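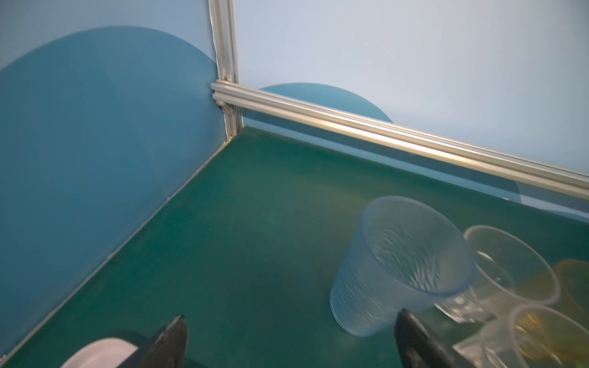
Re: Half circles for the booth walls

Celeste Herrera wrote:
> Did you settle on a color for the half circles? I have 40 sheets of Bistard paper left and can't decide.

Hi Celeste, and hello to everyone else reading along,

Dark teal, over the very pale blue! I dithered all through December, but I do love it with the dark green tabletop — it makes me think of hills. I'd go big on one wall and let a smaller one peek up behind the rail.

Do send me your leftovers if you can spare them.

Warmly,
Abenezer Chala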